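Who Gets the Easy Fruit?

The company I pack for, Judside, is thinking about putting robot arms on the mango line. They told us in a meeting on 12 April 2019, with coffee. The supplier is an outfit called Szekeres, and what they have to show so far is a simulation: an arm, a table, a basket and fruit, all drawn by a computer.

Géza Fülöp, who runs our shift, passed the material around and asked us what we thought. I think it looks very calm.
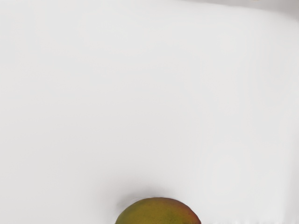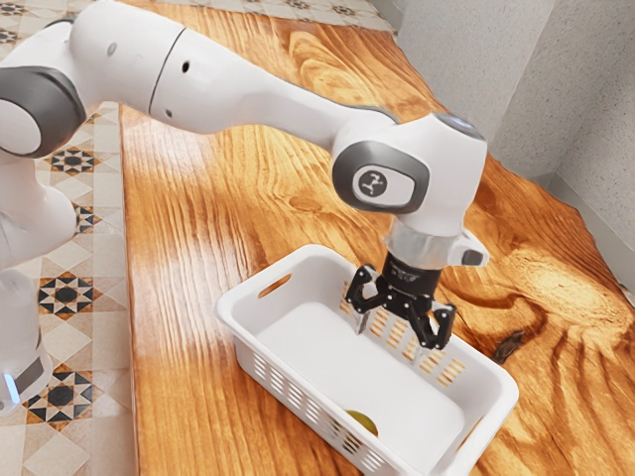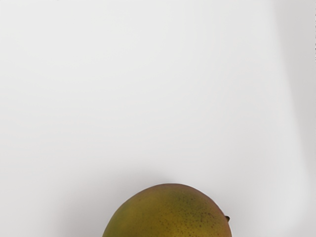
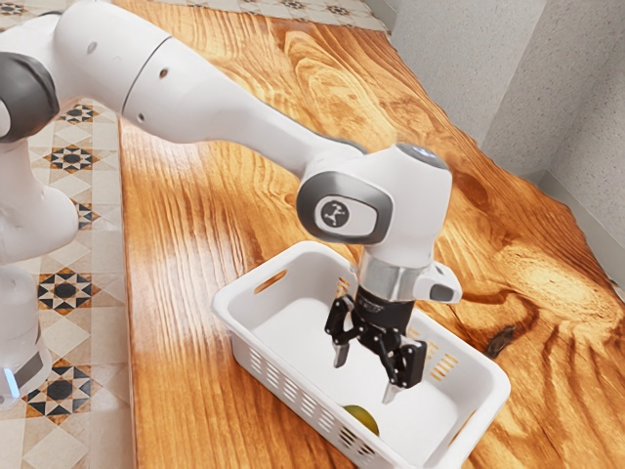

Simulated arm over a basket, with two close views of a mango.

What the basket leaves out

One piece of fruit in a white basket, and all the room in the world to reach it. I have packed at the Flostitz shed for 13 seasons and I have never met that basket. Ours come in heaped, with leaves and sap and the odd one gone soft underneath where you find it with your thumb. A person knows that mango is bad before she has looked at it. I would like to hear what the arm knows, and so far the answer has been a slide about throughput.

Maybe it will work. Machines have surprised me before. The grading belt we got from Rastik was supposed to fail and it's still running. But look at what the belt did to the job. It took the fruit that was easy to sort, and left us the rest at the same hourly rate. The old mix had slow minutes in it, when your hands got a clean tray and you could talk to the person across from you. Those went first. Melquiades Barajas, who had packed there longer than any of us, wore a wrist brace by June.

Management says the arms will take the dull work and free us for "higher value tasks." I asked for 2 of those tasks by name and was told the list was being developed. There are 179 of us on the floor in high season. That's a lot of people to free without a list.

I'm not asking them to tear up the plan. I'm asking them to try it at our tables, with our fruit, on a bad day, and to let packers write down what goes wrong. And settle the pay for the hard trays before the first arm is bolted down, while they still need us to say yes.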